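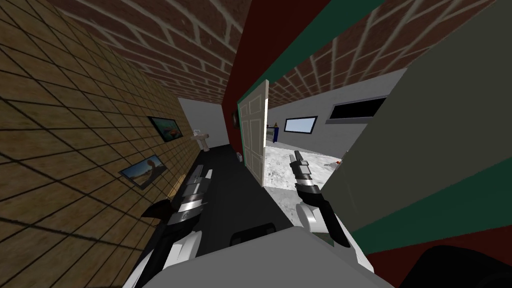
Tan-brown square tile with dark grout, hallway render

gritline
Trying to settle on grout before I order. Hallway is narrow and the tile goes up one wall, tan-brown, square. The quote I got from Ezzat covers 105 square feet, labor only. I like the dark grout but my partner says it will look like graph paper. Anyone lived with it?

mossback_2
Your partner has a point. On a narrow hall you always see that wall at an angle, so the lines bunch up. I'd go one shade darker than the tile and stop there.

tessellate
Disagree. We did dark grout in our mudroom and it hides everything - shoe scuffs, dog, bike tires. The matching grout in our bathroom looked dirty by October.

mossback_2
That's a sealing problem. Did you seal it?

tessellate
Yes, 2 coats.

hallandoates459
What brand are you looking at? I used Wikine on a floor and it dried lighter than the chip. Mix a small batch and let it cure on a scrap board first.

gritline
Wikine was on the list, along with Zikov. The Zikov chart only has one brown and it looks red to me.

hallandoates459
It is red. Skip it.

plumbob
How are you hanging pictures on tile? I cracked one at the old place in Okalholm and never found a match. Adhesive hooks fell off for me every time.

tessellate
Diamond bit, no hammer setting, go slow, keep it damp. Put the hole in the tile and not the grout joint.

plumbob
I was always told to use the joint, easier to patch.

tessellate
Depends on the joint. Yours might be wide enough, mine was not.

gritline
Total is over $1,000 with the tile, so I'm buying a spare box. Going to do two sample boards this week, dark and medium, and stand them in the hall.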